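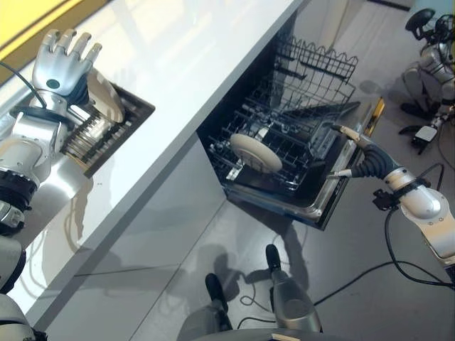 What does a robot have to do to pass the Kamata round?
It has to load the plates into the dishwasher without a person touching it, and the team gets 160 seconds.

Ryota Hirose had read that rule so often he could say it with his eyes shut. He said it again at the side of the kitchen, and Hinata Hirano told him to stop.

"You're making me count," she said.

She had written most of the grasp code over the summer, in the Skindholm club room, with the window open and moths landing on her screen. The team called the program Purkilo. Neither of them remembered why. It was on version 982, and version 981 had been better at bowls.
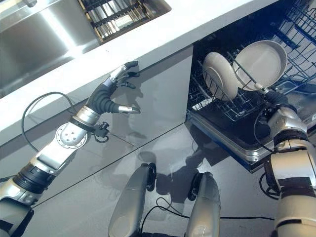
The trouble was always the second plate. The first one gave Purkilo plenty of room. After that the planner got cautious and slowed down, and in August it had once stopped for almost 60 seconds with its elbow out — thinking, Ryota said. Stuck, said Hinata.

She had changed one number last night and hadn't told him.

"Did you touch the wrist limit?" he asked.

"A little."

He looked at the timer, then at her. The Brollormont team was watching from the next bay, eating rice crackers out of the bag.

"How little?"

"Ask me after."
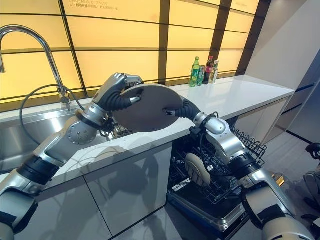 2. After

They sat on the equipment case and waited for the score. Ryota had taken his shoes off. Hinata opened the file and turned the laptop so he could see the line.

He read it, then read it again.

"That's double," he said.

"I know."

"You should have told me."

"You would have said no."

He thought about it and put one shoe back on.
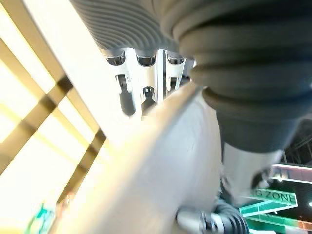

Part of the arm, from the wrist camera.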